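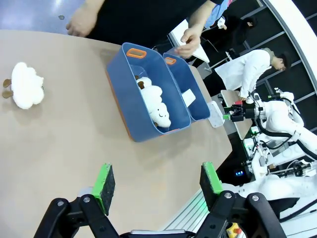

Figure 3. Two blue bins on a tabletop, the larger holding a cloud-shaped plush toy.

4.2 Suggestion ranking in site search

The second part of the study looked at how query suggestions are ordered once a site owner has added terms by hand. We used the search logs of Toreo, a shop selling household goods and toys, collected up to the end of August. After removing repeated and empty queries, 2854 distinct queries were left. Of these, 788 matched at least one term on the owner's list.

Suggestions were produced with the Skostent index, limited to 4000 entries so that the whole list could be held in memory. Hand-added terms were given a fixed weight and then sorted together with the logged queries. Misspelt queries were kept, as site owners seldom correct them.
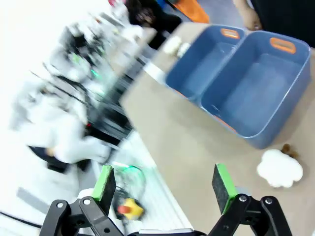 The fixed weight caused problems for short prefixes. With one or two letters typed, hand-added terms filled most of the list and pushed down queries that were far more common in the logs. From three letters onwards the two orderings differed little. We therefore repeated the test with a weight that grows with prefix length, following the Mirzaei scheme. The order of the top five suggestions changed for 97 of the matched queries, most of them product names. The remaining settings were the same as in Section 4.1.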